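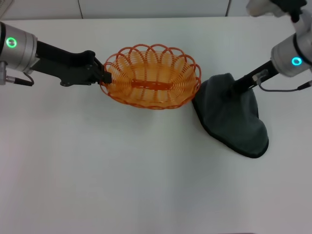 Print this item | E-mail to a colleague
Reading time: 2 minutes

I've been meaning to write up the Tsikata for a while, and since three of you have now asked me whether it's any good, I'd better get on with it!

For anyone who missed the last issue, Tsikata is the two-arm bench kit from Evness, sold with a set of ready-made household jobs you can load and then teach to suit your own things. The kit is 3,714 pounds with both arms and grippers, and the job library is another 763 on top. Not pocket money, I know, but I've paid more for worse.

The job I went for first was towel and basket. One arm keeps hold of the basket by its rim, the other picks up the towel, and the idea is that the towel ends up inside. Sounds like nothing. But cloth is a pig to work with - it never lies the same way twice - and a light basket will skate off across the table the moment anything leans on it, so I do like that Evness gave one arm the job of hanging on to it.
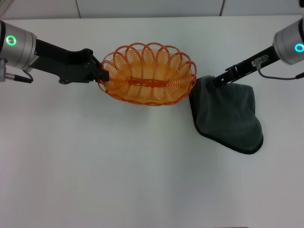
Teaching it took me most of a September afternoon. You guide the arms through the job, it saves each go, and the handbook asks for 42 of them before you let it try alone (I got bored and had a biscuit break halfway). Ritva Laitinen at Gendside has had her kit longer than me, and she told me to shift the towel a little between goes so that it doesn't learn just the one spot. Very good advice, and I wish it was in the handbook.

Grumbles? The set-up screens are a muddle, and I had to start again twice after it lost my saved table height. I'd also like longer cables. Thanakorn Khunthong on the Evness help desk was lovely about all of it and says a new version of the screens is on the way.

Would I buy it again? Yes, I think so, if soft things are what you want to handle. If you only need boxes moved from one side to the other, have a look at the Parkico first - it has just the one arm and far less to learn. I've got the Tsikata until the end of the month, so send me your questions and I'll try what I can. Socks are next.

Print this item | E-mail to a colleague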